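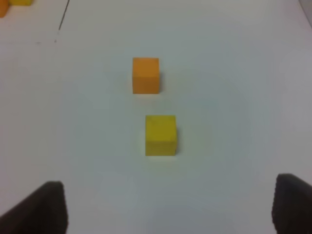 Does a bench arm with a wrist camera reduce the number of people needed at a packing station?
It did not at ours. The same people are on the shift, with less time spent picking parts and more spent on setup, checking and clearing faults.

Plilia bench arm, reviewed after one season of use
Zakhar Zakharchenko, 15 July 2026

The Plilia is a small arm with a two-finger gripper and a camera mounted at the wrist. We bought it through Wainwright for the kitting room at Gratus, where small parts are sorted and put into trays for shipment. It was installed in February. I run the room and wrote the work instructions for the arm, so the review covers both the machine and the job of living with it.

Installation
The base bolts to any flat, rigid bench. Ours needed a new top, as the old one flexed when the arm reached full extension. Cabling is a power lead and one network lead. The controller is a separate box with a fan that runs all the time. It is louder than the arm. We moved it under the bench on the second day and the complaints stopped.

Wainwright sent a technician for the first setup and the safety assessment. The manual is accurate on mounting and electrical matters and thin on everything after that. The chapter on camera calibration assumes you have already done it once.

Setup and teaching
We teach new pick routines with small colored blocks on a plain white tabletop before any real parts are used. Blocks are cheap, easy for the camera to separate from the background, and do no harm if the gripper closes in the wrong place. An operator moves the arm by hand to the approach position, opens the fingers, stores the point, and repeats the process for the grip and the release. A routine with one pick location takes 30 minutes to teach. Adding a second location is quicker, as the approach settings can be copied.

Gripper width is set per routine. The default opening is generous and should be left alone at first. Reducing it saves a little travel time, but a part that sits slightly off its expected position will then be struck by a fingertip. Two of our early faults came from that setting, both on my instructions.

Lines on the work surface are useful for the operator and have no meaning to the arm unless they are entered as a zone in the software. New staff tend to assume otherwise. The zone editor is a separate screen, and it does not show the live camera view next to the zone outline. You draw the zone, save it, go back to the camera screen and compare. A combined view would be the most valuable improvement Plilia could make.

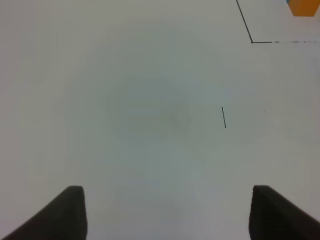 Zones do hold their position well once entered. I checked ours again after the controller update and none had moved. The update did reset the approach speed to the factory value, which the release notes leave out.

Performance
I took figures from the controller log for one full week on a single routine. The arm completed 392 picks and stopped with a fault on 21 of them. Most of the stops were missed grips, where the fingers closed and the force reading stayed at zero. The arm then lifts, waits and asks for an operator. It does not try again unless the retry option is switched on, and I have left that off for parts with a printed face, where a second attempt can leave a mark.

Speed is lower than a trained person's. Anyone in the room can outpace the arm for an hour. The arm keeps the same pace through the afternoon, and the output per shift comes out close to equal. If your case for buying one rests on speed, a heavier machine would suit you better.

Lighting matters more than the sales material suggests. We had stray detections in the late afternoon from a window at the end of the room. A blind fixed it. Glossy bench surfaces will give the same trouble, and I would specify a matte one from the start.

What changed for the people in the room
The picking task was repetitive and hard on the wrists, and the staff were glad to see less of it. What replaced it is harder to describe on a job sheet. The operator at the arm loads parts, watches for the amber light, clears faults and signs off trays. Between those events there is waiting, and the waiting cannot be used for much, as the next fault may come in ten seconds or in twenty minutes. In the first month we had one person assigned to the arm for a full shift. Fatigue complaints went up. We now rotate every 50 minutes, and the operator also does label printing at the adjoining bench.

Pay grades were the second issue. Teaching a routine is skilled work, and at first it was done by picking staff on picking rates. That was corrected in the spring, after it was raised at the works meeting at our Ulley site. Any employer bringing in a machine of this type should settle the grade before the machine arrives – it is a harder conversation afterward.

The third was knowledge. When picking was done by hand, everyone knew which parts came from the supplier with burrs or bent tabs, because they felt it. The arm places a burred part in the tray like any other. We caught the first bad batch at final check, too late to save the trays. There is now a hand inspection at the loading stage, which adds time back and does not appear in Wainwright's savings estimate.

Support and spares
Finger pads wear and are sold in pairs. Delivery has been prompt. Phone support is competent on hardware and slow on software questions, which are passed to Plilia and answered by email. The log files export as plain text and can be opened in any spreadsheet, a point in its favor.

Verdict
A sound, well-built arm with a weak zone editor and an incomplete manual. It suits a room with steady volumes, simple part shapes and staff who will be given paid time to learn it. I would not recommend it where the product mix changes daily, given the teaching time per routine. We are keeping ours on the one bench. A second unit was quoted and has been put off until the combined camera and zone view is released.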